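Tevonora cell planning package, reviewed after a pilot budget
Posted 6th August by Heather Rutherford

We bought a one-year seat of Tevonora in February, when Forsyth asked me for a price on a single-arm packing cell. The package lets you lay out a workstation in simulation, run the arm through its moves and pull a parts list with costs at the end. I have used it on two quotes so far.

Setup took a morning. The arm models load with their reach limits in place, and swapping a gripper is a matter of picking another from a menu. Tables, racks, crates and trays come from a stock library, and you can type in your own sizes. Ours needed a pedestal for the arm, and the first layout showed that the table I had priced was too short. Fixing that on screen saved us a return.

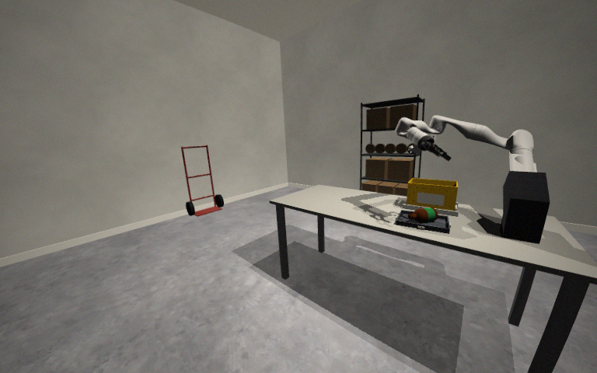
The cost sheet is the weaker half. It covers the arm, gripper, controller and furniture, but leaves out guarding, freight and operator training. I add those by hand in a spreadsheet, and on the Forsyth job they came to 35 percent of the total. Export is limited to 1000 lines, plenty for one cell but tight for a full line.

We also tried Jidow, which is cheaper and has a better cost sheet. Its collision checking was slow, though, and it crashed twice on the same layout. Support from Urar, the reseller for Tevonora, has been good, with replies in up to 10 hours.

I would buy it again for layout work. For budgeting alone, get the trial first and check what the sheet leaves out. Renewal is at the same price if you sign before the seat runs out.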